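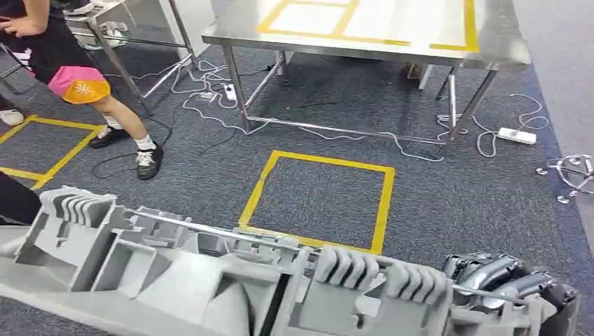
Photograph: G. Tzanetos, Muddale trials.

Figure 2. Head camera view with the arm held level across the lower part of the image. The near edge of the central floor square is partly hidden by the arm. The table with taped outlines stands beyond it.

Search within this article Search Clear

4.2 Comparison of the two controllers

The Drestik and Nodberg controllers were run on the same arm, with the same hand and the same head camera, at the Muddale site. Only the control box and its driver were changed between blocks. The Politis planner supplied the target poses in both cases and was not tuned for either controller. Its output was a list of timed poses for the wrist, with a separate open or close command for the hand.

The floor and the table top were marked with yellow tape. Each outline defined a region, and a target was given to the planner as the centre of a region and a height above it. Tape was preferred to printed markers for the floor regions, as it stays flat on carpet and can be moved between sessions. The outlines are found by colour and then fitted with straight edges. Where an edge is partly covered, the fit uses what remains of it, together with the other sides.

Figure 2 shows the case that gave us most trouble. With the arm level in front of the body, the ribbed housings and the thin rods along the upper side fill the bottom of the view, and part of the near edge of the floor square is lost behind them. The hand lies at the far right with its fingers bunched, and its wrist pose cannot be checked well against the square from this view alone. We therefore took the wrist pose from the joint sensors throughout and used the camera only to place the regions. The table outlines lie higher in the view and are clear of the arm in this pose.

A trial began with the arm in the level pose. The planner was given one region, the controller moved the wrist to the point above it, and the arm was then returned. A trial was counted as complete when the wrist came within the set tolerance and stayed there until the hold period of 500 ms had ended. If the wrist left the tolerance during the hold, the timer was set back to zero and the controller was allowed to correct. A trial was stopped by the operator if the arm began to swing or if anyone moved within reach. Stopped trials of the second kind were left out of the comparison and repeated later in the same block.

After these were removed, 209 trials remained. The order of the blocks was changed between sessions so that neither controller always ran on a cold arm. The regions were drawn in a mixed order, and the operator did not choose them.

Both controllers reached the table regions reliably. The differences there were small and we do not give them much weight. On the floor regions the two behaved differently. The Drestik controller approached quickly and then overshot, mostly in the vertical direction, and it often needed a second correction before the hold could begin. The Nodberg controller slowed down much earlier. It rarely overshot, but it sometimes stopped just outside the tolerance and made no further move until the planner sent the pose again. We had expected the slower approach to give the longer trials. In practice the corrections made by the Drestik controller used up most of the time it had gained on the way.

The resting error of the Nodberg controller appears to come from its handling of friction at low speed. It holds back small commands to avoid chatter, and the threshold is the same for every joint. On a long, segmented arm a small error near the shoulder becomes a large one at the wrist. Lowering the threshold by hand reduced the problem but brought back an audible buzz in the elbow, so the factory setting was kept for all trials reported in this section. The overshoot of the Drestik controller was less with the arm folded than with it stretched out, which agrees with a gain set for a lighter load than ours.

Two further effects should be noted. First, the joint sensors report the pose at the motor side, and any play in the rods is not seen by either controller. The play was the same for both, so it does not favour one of them, but it does mean that the tolerance used here says little about the true position of the fingertips. Second, the square fit was less steady when the arm was in view. With the near edge broken into short pieces, the fitted centre moved slightly from one image to the next, and the planner passed this movement on as a new target. The Nodberg controller ignored most of these changes. The Drestik controller followed them, and some of what was first logged as overshoot was the arm tracking a target that had itself moved.

To separate these, we repeated the floor regions with the target fixed at the start of each trial. The overshoot became smaller but did not disappear. The ranking of the two controllers on settling was unchanged. The repeated trials are not included in the total given above.

Fixing the target has an obvious cost: the arm cannot respond if the body shifts - and on carpet it does shift a little when the arm swings out. For the work in Section 5 we used the Nodberg controller with the target updated only while the near edge was in clear view, and held at its last value otherwise. The Drestik controller was kept as a spare, with its shoulder gain lowered as described in the appendix.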